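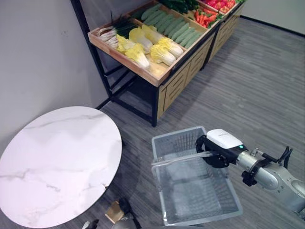 How do I keep cut napa cabbage from drying out on an open produce stand?

Posted 08/07/2021 by Luana Holanda

I help run a small vegetable stand indoors, no cooler and no misting. Whole heads do fine but most of our customers only want half. By afternoon the cut sides look dull and the edges start to curl. Is there a way to sell halves without throwing so many out?

Kamala Pillai

Cut fewer at a time. We did halves at a shop for 7 years and never put out more than we expected to sell in 2 hours. Keep the rest whole in the fridge and cut when you need them. Use a long sharp knife, start at the root end and go straight down. A dull one bruises the ribs and those spots turn brown first.

Wrap each half tightly in plastic film with the film pressed flat against the cut face. If you don't want to wrap them, lay a damp clean cloth over them when it's slow. Check your local rules too, as some places want cut vegetables kept cold.

At closing, trim a thin slice off the dry face of anything left and use it in the kitchen that day. I wouldn't put it back out the next morning.

Định Mai

Agree about the wrapping. Also keep them away from a heater or a fan. Ours were under a vent in May and we lost some 50 halves before we moved the table.

Green onions have the same problem, by the way. Stand the spare bunches in a jar with a little water in the back and swap them in.

Jianhua Jiang

just sell them whole and drop the price a bit. people make kimchi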